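Guest room check before visitors arrive – my running list, with comments

I let out the back bedroom at Nisia, our little house up the lane, and I've got into the habit of going round with a list before every stay. It started as a scribble on the back of an envelope and has grown a bit! Copy it if it's any use to you. I do mine at 4 in the afternoon while there's still decent light for looking at corners.

1. Smoke alarm
Press the button, hold it, wait for the racket.
Comment: OK. Landing one is a bit quieter than the bedroom one, so I'll change the battery anyway.

2. Window and restrictor
Open, close, lock, unlock. Key on its hook and not in a drawer.
Comment: Restrictor fine. Handle stiff again – a drop of oil needed.

3. Plugs, leads and lamps
Look for scorch marks, cracked casings and anything trailing where feet go at night.
Comment: The bedside lamp from Grullon has a lovely long flex, which is exactly the trouble with it. I've run it behind the headboard and clipped it. Passed.

4. Bed frame and slats
Mattress up, every slat pushed down with the flat of the hand, bolts tightened.
Comment: One bolt took half a turn. No cracks. My back didn't enjoy it.

5. Bed and anything lying on it
Run a hand over the lot for pins, loose threads and damp. I'm fond of dark prints with medallions all over, but they do hide a dropped needle beautifully, so go slowly and check along any bound edges too.
Comment: Nothing sharp found. The blue trim is my favourite bit.

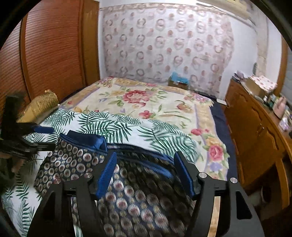

6. Rug
Gripper underlay flat, corners not curling.
Comment: FAIL. Window corner is up again and I nearly went over it with the hoover. Taken away until I've bought new tape.

7. Heater
Guard on, nothing within a metre, thermostat clicks both ways.
Comment: OK. The Nieminen panel heater is dull to look at but it has never given me any bother.

8. Clothes and hanging space
Tug the rail hard. Then go through pockets and hems of anything that's going to be hung or put away, and keep slippery fabrics off the floor – I've skidded on a dropped sleeve before now.
Comment: Rail solid. Navy-black one with the red and cream medallions still to be folded.

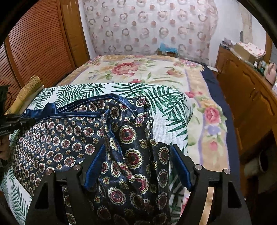
9. Stairs and landing
Handrail firm, all 12 treads clear, night light working.
Comment: Night light dead. Spare one fitted, now fine.

10. Carbon monoxide alarm
Test button, and check the replace-by date on the back.
Comment: OK, but it runs out in May. On the shopping list.

Still to do before Monday: rug tape, window oil, landing battery.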